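3.2 Setup rules and acceptance of episodes

The practices in this section were written for the two-arm bagging cell at Ikari and later adopted, with small edits, at Fistley. They apply from the moment the operator clears the floor of the cell until the episode is accepted or rejected.

Before recording, the operator compares the cell with the setup sheet. Objects that take no part in the task may stay inside the walls, but they must be entered on the sheet.

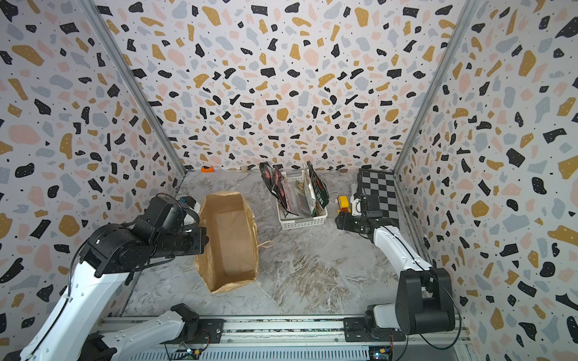
Figure 3. Two-arm cell with an open paper bag and a basket of packaged food.

Bags are not flattened or reshaped between episodes. A crumpled rim is allowed as long as the mouth is open and faces up. Each bag is replaced after 30 episodes, or earlier if a handle comes off. 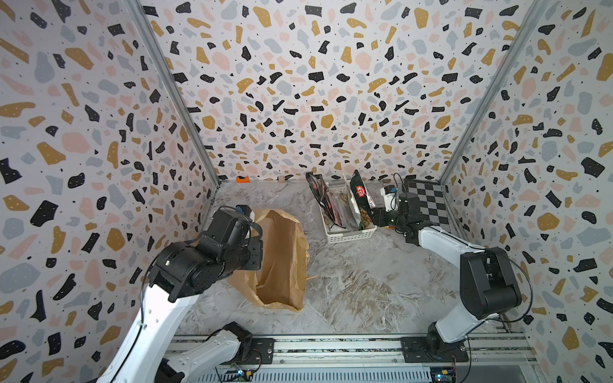 The two arms may not enter the space over the bag at the same time. The limit is set in software, and the operator does not override it during a recording. Joint speed stays at the level used in the Brovow trials.

Acceptance is decided from the wrist view as well as the fixed view. Packages often overlap, and the reviewer has to name each one from whatever print can be read.

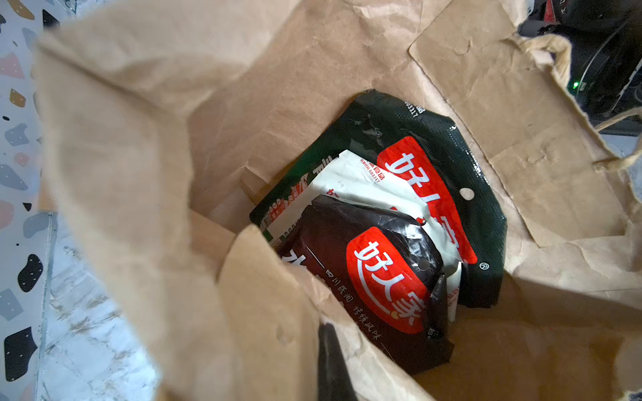

Of the first 200 episodes, 184 were accepted under this rule. Most of the rejected ones had a log entry that did not match the final contents – a labeling fault, in the view of our reviewer, Lovely Padilla.

Clear floor in front of the gripper is checked separately at each wrist.

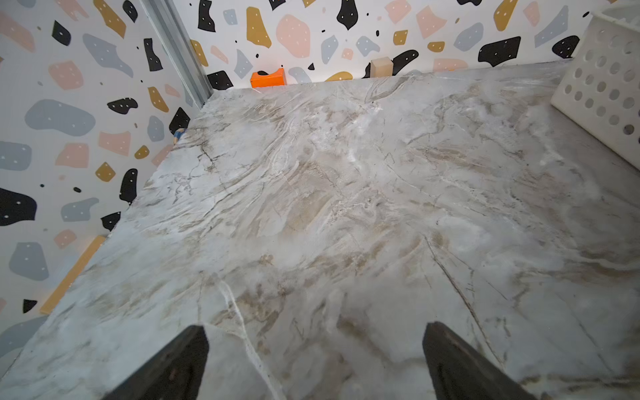

Figure 4. Wrist view of the work surface, with two small blocks at the back wall.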